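Le torchon à carreaux, une petite histoire du linge de cuisine
Notes pour l'exposé, cycle « Textiles ordinaires », séance d'août

Ouverture (quatre minutes, pas plus)

Commencer sans diapositive. Demander à la salle qui a un torchon hérité à la maison. En général, beaucoup de mains se lèvent et les gens se mettent à raconter – les laisser faire un peu, c'est le meilleur moment !

Enchaîner : on garde les nappes dans l'armoire, on photographie les draps brodés, et le torchon finit en chiffon à chaussures. Il nous en reste donc assez peu d'anciens, et ceux qui restent ont souvent été reprisés, coupés en deux, recousus. C'est pour ça que je les aime tant.

Dire un mot du fonds Harkbridge, que j'ai dépouillé l'hiver dernier : 1 330 fiches de linge de maison, dont 268 pour les torchons. Les fiches sont laconiques (« essuie, bleu, usé »), mais on y voit passer toute une maison, des chambres à l'office.

Toucher avant de regarder

Faire circuler les échantillons : lin, métis, coton. Rappeler la différence. Le lin boit vite et peluche peu, le coton neuf boit mal tant que l'apprêt n'est pas parti, le métis marie une chaîne coton et une trame lin. Insister sur le geste : on pince le tissu, on le frotte entre deux doigts, on écoute. Le lin a un petit bruit sec que je n'arrive jamais à imiter au micro.

Parler des peluches. Elles viennent des fibres courtes qui se dégagent du fil au frottement et au lavage, et un torchon à verres qui en laisse partout a raté son métier.

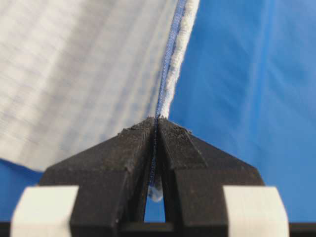 Timothée Picard m'a objecté, à la répétition, que les peluches en disent autant sur la lessive que sur le fil, et que je devrais parler de l'eau de lavage avant d'accuser les filateurs. Il a raison, je l'ajoute : trop de frottement dans le tambour, trop de séchage à chaud, et même un bon coton s'épuise. Glisser l'anecdote de la lavandière de Furkholm si la salle suit bien.

Pourquoi des rayures, pourquoi des carreaux

Partie que je préfère, attention à ne pas m'emballer. Une rayure est la décoration la plus économique du monde : on change la couleur de quelques fils et l'armure reste la même. Si la couleur change dans la chaîne, les raies courent sur la longueur de la pièce. Si elle change dans la trame, elles la traversent. Les deux ensemble donnent le carreau.

Faire remarquer que les deux directions n'ont pas besoin d'avoir la même force. Des bandes bleu-violet soutenu dans un sens, des filets bleu pâle dans l'autre, et l'œil hésite entre rayure et quadrillage.
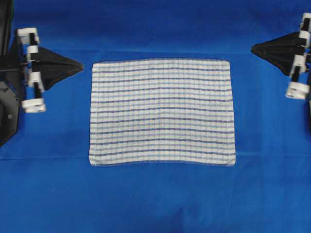
Le bleu, le rouge et le blanc

Deux couleurs reviennent sans arrêt dans les fiches, le bleu et le rouge. Rester prudente : on lit partout que le rouge était pour les verres et le bleu pour la vaisselle, mais chaque maison avait sa règle, parfois l'inverse. À Harkbridge, 130 torchons portent en plus une marque au point de croix, et c'est elle qui disait où ranger la pièce.

Rappeler l'indigo (grand teint, mais qui pâlit au frottement) et la garance, remplacés ensuite par les colorants de synthèse. Montrer le nuancier Plellow, le passer à gauche en premier, il s'était perdu au fond la dernière fois.

Question à poser : à quoi reconnaît-on un bleu fané d'un bleu clair dès l'origine ? Réponse : on ouvre l'ourlet. À l'intérieur du pli, la couleur est restée à l'abri. Effet garanti !

Terminer la partie sur les voisinages de couleurs, le même bleu paraissant plus gris ou plus vif selon le tissu posé à côté. 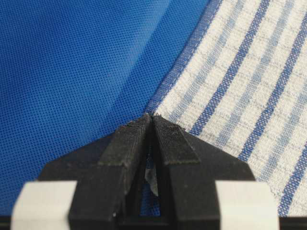
Maëlys Joly

Questions et fin de séance

Questions probables : faut-il repasser les torchons (oui pour le lin, légèrement humide, si on veut qu'il brille), peut-on dater une pièce à son ourlet (un peu, avec d'autres indices), où trouver du métis au mètre.

Citer le petit livre de Chuang sur les armures simples, prévoir de le laisser sur la table. Ne pas oublier de récupérer les échantillons, le morceau de lin reprisé surtout. Inviter ceux qui le souhaitent à apporter un torchon la prochaine fois, avec son histoire s'ils la connaissent.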